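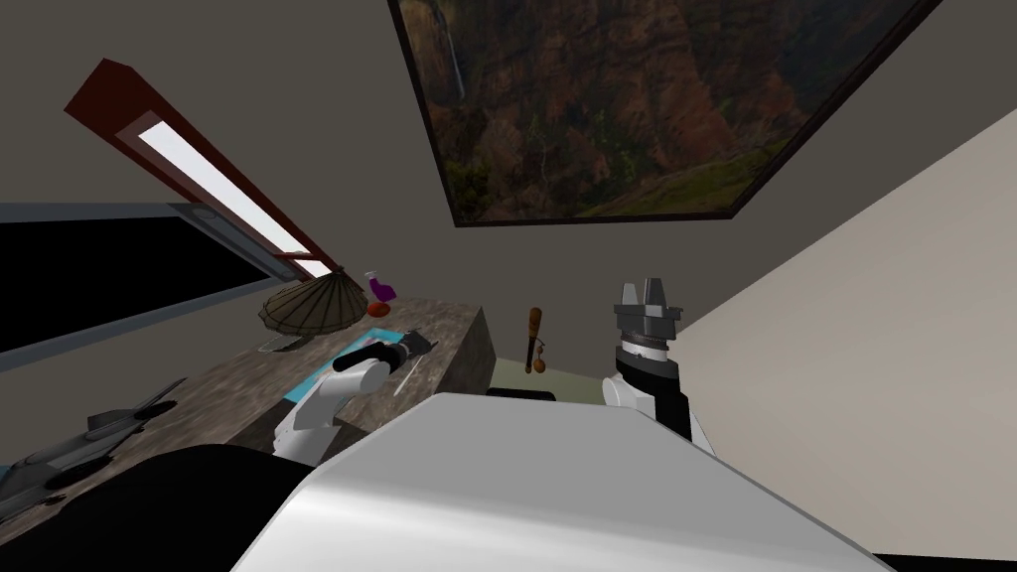
Counter work in the Dulteo simulator, two arms and a granite top.

Dulteo 3 review
Santosh Bhatt, Aug 20, 2022

Dulteo is a kitchen simulator for trying out robot chores before you pay for hardware. I have used it since February, mostly to answer one question: can a two-armed machine clear a counter yet?

Mostly no. I set up 31 runs with the same short job -- pick up the small things, put them to one side, leave the rest alone. The robot finished 11. Small round objects gave it the most trouble, and narrow bottles were next. Anything flat it tended to push along the counter until I stopped the run.

The software itself is good. Setup took me five minutes, the stock rooms load fast, and the robot's own view is the most useful screen in it. I tried Keltevitz last year and gave up on its menus.

Two complaints. Saved runs can't be renamed, and the manual skips grip force entirely. Support did answer my email about that, after three days.

Worth the price for a lab or a small shop. If you want your dishes put away, keep doing it by hand. 3 out of 5.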